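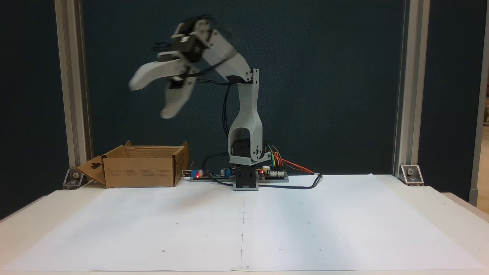 A small robotic arm in mid-swing on a white tabletop.

Rernier Evening School > The School > About Us

Search courses, tutors, pages Go

Rernier teaches bookkeeping to people who would prefer to be doing something else. We have been at it for six years, above the old Wollel shoe store on Mollel Street, where the stairs are steep and the coffee is a matter of opinion.

The school was started by Edit Gál, who spent most of her working life untangling the accounts of small businesses: bakers, roofers, one very gifted piano tuner who kept his receipts in the piano. She noticed that her clients were good at their trades and terrified of their mail. The first class met in April with six students and a borrowed whiteboard that still had somebody's volleyball plays on it. We later learned the marker was permanent, and the plays are now considered part of the decor.

Erick Bakilana joined as our second tutor and handles payroll, sales tax and anything else that makes people look out the window. He has a calm voice and a large supply of pencils. He doesn't lend the good ones.

Classes run in the evening, after most shops close. You'll work with your own books, however alarming. Bring them in the shoebox, the grocery bag or the glove compartment, if it comes out. We have seen worse, and we won't tell you whose.

The beginners' course costs $900, including the workbook, which Edit wrote and keeps rewriting. It follows a make-believe hardware store called Sanard through one bad year. Students get attached to Sanard. Several have written in to ask if it pulled through, and the answer is in the advanced course.

We don't do your taxes for you, and we can't get you out of a letter you have already ignored twice. We can teach you to open the next one standing up.

Visitors are welcome before any evening class. Ring the lower bell. The upper one belongs to the dentist.

Contact: Front desk, ext. 3338 | © 2026 Rernier Evening School | Back to top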